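Search posts

Unrolled thread · 4 min read

Rasa Rimkutė

1/ My great-aunt Genowefa Bielecka died in February and left instructions for her own obituary. She wanted it under 255 words, no poems, and no use of the word "beloved." I was put in charge because I once had a job at a newspaper. The job was selling ads.

2/ First problem: the paper charges by the line after 16 lines. Genowefa had outlived two husbands, a sister, four dogs and a hardware store. You try getting that into 16 lines. The hardware store alone has in-laws.

3/ Second problem: her son Wojciech. Wojciech wanted it to say she was "a homemaker." Genowefa did the books at Wasilewska Dry Goods in Mustport for decades and once made an auditor apologize in writing. She kept the letter. It's in the hall, where other people hang the wedding picture.

4/ Third problem: nobody could agree on where she was born. The passport says one village, the church record says the next one over, and she always said "near the river," then changed the subject. I wrote "near the river."

5/ Cousin Hanna Sikora called to make sure she was listed among the survivors. Then she called back to make sure she was listed ahead of Evaristo. I said it was alphabetical. She asked by which name.

6/ (I checked. Evaristo Mendoza comes first both ways. I have not called her back.)

7/ Evaristo, for the record, was her neighbor and drove her to every eye appointment for 11 years. He asked for nothing except that we mention she cheated at rummy. The family vetoed it. I put in "a fierce competitor." He read it over the phone and laughed so hard he had to put me down.

8/ A word on "in lieu of flowers." Genowefa wanted flowers. She wanted a lot of them, and she wanted people to see who had sent the small ones. So the line reads "Flowers are welcome." The funeral director asked me twice if it was a typo.

9/ My own draft was lost for a day when the desktop quit on me. Wojciech suggested I take it as a sign to write a shorter one. I wrote a longer one from memory, out of spite, and then had to cut it anyway.
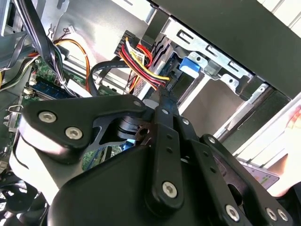 Inside a desktop. My sympathies.

10/ What got cut: the Mirnix sewing machine she refused to replace, the trip to see the ocean ("fine"), her views on margarine, and a whole paragraph about the dog named Stimum. I fought for Stimum. I lost Stimum.

11/ What stayed: the books, the river, both husbands in the order she had them, and her potato pancakes, which she made for the church supper every year. Wojciech says she made 3,000 of them in all. I have no way to check this and neither does he, so it went in.

12/ Final count, 241 words. She'd have asked what I did with the other 14.

13/ Hanna just called. She says it's lovely and there's a comma missing after her name.

Contact · © Rasa Rimkutė · Back to top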